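Open House at the Rendden Workshop
Visitors in Rurkinberg see how robots are taught to use their hands

The doors of the Rendden workshop in Rurkinberg opened to the public on March 2, 2018, and by noon the line for the coat rack reached the stairs. The organization had expected 200 guests. The sign-in book at the front desk closed that evening with 665 names in it, among them two school groups, several retired machinists and a delegation from the regional library system.

Rendden has occupied the former Zawadzka button factory since it outgrew its first rooms near the rail yard. The building still has its freight elevator and its long north windows, and the staff has kept the old pattern drawers for storing screws and cable ends. In these rooms the organization develops Clurnutik, a program for teaching robot arms to carry out household tasks. The work is slow and much of it is done by hand, a fact that many guests said they had not anticipated.

The day was arranged as a walking tour in four stops, each lasting no more than 15 minutes. At the first, guests watched an arm fold a dish towel, release it, and fold it again. The arm completed the task on most of its attempts and failed on several others, once by picking up the towel together with the paper beneath it. The staff let each failure stand and explained it. Apolinar Escobedo, who directs the program, had asked that no demonstration be cut short for the sake of appearances.

"We would like people to see the ordinary rate of things going wrong," Mr. Escobedo told one of the morning groups. "A visitor who sees only the good attempts will go home with a false idea of where this field stands."

The second stop was given over to the machine shop, where gripper fingers are printed, trimmed and fitted with soft pads. A tray of worn parts was passed from hand to hand. Guests were invited to compare a new pad with one taken out of service and to feel how the surface had become polished. A retired toolmaker in the late morning group questioned the choice of screws at some length, and his remarks were written down by the shop supervisor, who said they would be taken up at the next design meeting.

Most of the questions, however, were saved for the third stop. It concerned the way in which Clurnutik gathers its examples. The program does not depend on a person steering a robot from a distance. A contributor holds a gripper in each hand, much as one would hold a pair of kitchen tongs, and performs a task at an ordinary table. A camera mounted on the gripper records what the fingers do and what lies in front of them. The recordings are later used to train the arms in the workshop, which carry fingers of the same shape.

The advantage of this arrangement is that the work can be done in homes. Contributors use their own furniture, with their own belongings left on the shelves and the usual light coming through the door. A robot that has learned only from a bare laboratory bench tends to falter when it meets a patterned cloth or a crowded room, and the program has made variety one of its chief aims. Its collection held 1179 recorded sessions on the day of the open house, and Mr. Escobedo expects that number to grow considerably by June.

Tasks are kept plain. Contributors stack bowls, close boxes, sort spoons and gather sticks into a cup. The last of these is a favorite of the training staff, for it is harder than it looks. A thin stick lying flat offers very little to hold. It must be pinched squarely, raised without turning, and brought upright over an opening not much wider than a hand, and every stick already in the cup makes the next one more difficult to place.
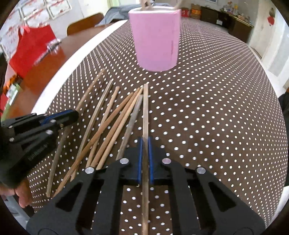 Guests who wished to try the exercise for themselves were given a pair of grippers and a short lesson. The usual mistake was to squeeze too hard, which causes a round stick to roll in the fingers and swing to one side. Children, as a rule, corrected this sooner than their parents did. One girl from the second school group asked whether the robot would know that it had dropped something. The staff member on duty answered that it depends on what the camera can see at that moment - and that the question was one on which two of her colleagues had been working all winter.

Others asked about privacy. The staff explained that contributors choose the room and the table, may review each recording before it is submitted, and may withdraw it afterward. A printed copy of the policy was available at the desk, and additional copies had to be made before the afternoon groups arrived.

The fourth and final stop was a seated discussion in the former packing hall. Mr. Escobedo spoke briefly about cost and about the limits of the present arms, which remain too slow for most practical uses in the home. He declined to say when that might change. The program employs 27 people, and he noted that more of them are engaged in checking recordings than in building machines.

The discussion ran past its scheduled end, chiefly on the subject of whether such arms might assist people with weak or painful hands. Several guests spoke from experience, and the staff has since written to them to ask whether they would be willing to advise the program. A second open house is planned for June. Admission will again be free, and groups of more than ten are asked to write to the workshop in advance so that a guide can be assigned.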